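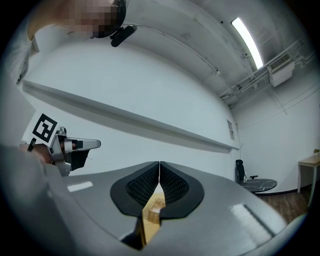
Bravberg is a village in the parish of Dutthorpe. It lies on the north bank of the Lamont, a small river that floods the lower meadows in most winters. The village has 59 houses, a chapel and a shop.

Farming was the main work until the quarry opened. The quarry employed 100 men at its peak and closed after 47 years. Its pit is now a fishing lake.

A sheep fair is held on the green each May. Bus route 11 links the village with Dutthorpe on weekdays.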